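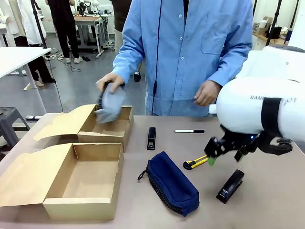 Gruvodard returns log: data card and notes

Last updated: April

What this is

A table of 886 clothing returns logged by a small mail-order outfit, Bundgaard, with the reason the customer gave and the reason the person at the returns desk wrote down. The two often disagree, and that disagreement is the only part of the set I would stake much on. It was put together by Heino Rozīte and checked, up to a point, by me (Dalia Org).

An earlier version of this page called it "a complete picture of why people send clothes back". I have taken that line out. It is one seller, one season and one desk.

Files

returns.csv has one row per item, so a parcel with three jumpers in it makes three rows.
reasons.csv lists the codes, with the wording customers saw on the slip.
desk_notes.csv holds the free text from the desk, names and addresses removed.

Columns worth explaining

item_type: the seller's own categories. "Knitwear" includes some things that are plainly not knitted. Left as found.

size_sold: the size on the invoice. Vimura labels run on a different scale from everything else in the stock and we have not converted them. Anyone who averages this column will get a number, and it will mean nothing.

reason_customer: the box ticked on the slip. "Too small" was the first box. I would like to know how many people ticked it for that reason alone, and there is no way to find out from this data.

reason_desk: what the desk thought, from one of 13 codes. Codes 4 and 9 ("worn" and "marked") overlap badly. Heino thinks they can be told apart. I have read the notes and I don't.

days_out: days between dispatch and logging. Parcels that sat over the spring break were logged when someone got to them, so the long values tell you about the holiday.

Missing and doubtful rows

There are 163 rows with no customer reason. Please don't fill them in from the desk code, as the first draft of our own summary did. An empty slip could mean a customer in a hurry, a lost slip, or someone who would sooner not say.

The file was meant to reach nearly 1000 rows. The rest came from a batch logged in Nenen, the seller's old stock program, whose export cut off the notes halfway and changed some of the sizes into dates. We dropped that batch whole. Heino has the raw export if you enjoy that sort of thing.

What people have claimed from it

That customers lie about wear. The data shows two people giving different answers about the same garment. It doesn't show which one was right.

That better size charts would cut returns by a third. I have seen this repeated with our name attached. We never wrote it, and there is no "before" and "after" in here to support it.

That dresses come back more than coats. They do in this table. We don't have sales figures, so we can't give you a rate, and neither can anyone else using these files.

Fair uses

Practising with messy text. Comparing how two people label the same thing. Teaching a class what a bad code list looks like. I would not set a returns policy by it.

Known problems, still open

- Desk codes entered before the second week use an older list. The mapping is Heino's best guess.
- Colour names are the seller's. "Stone" and "Oat" may be the same cloth.
- Exchanges are logged as returns, except where they aren't.

Corrections are welcome if they come with a row number. General remarks that the set is "biased" will be agreed with and closed.

We use cookies to remember your settings. Accept | Manage choices

Contact | © Gruvodard | Back to top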